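Search this site Search

SKEVIDTON PATCH NOTES, FEBRUARY

Build 130 is on the download page for Windows and Linux. Saves from the previous build will load.
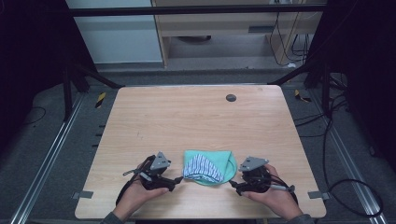
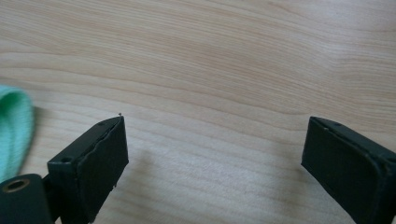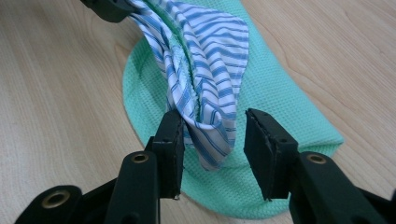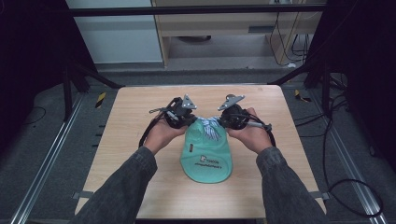

The board renderer has been rewritten by Tsion Woldegiorgis. Tile textures are now sampled at 200 per cent. The new table skin uses pale wood with fine wavy grain, the same colouring as the tabletop in the photos, and replaces grey felt as the default. Undo history is capped at 1000 moves. Gwenaël Picard has fixed the scoring fault on diagonal chains.

Shares 20 Comments 0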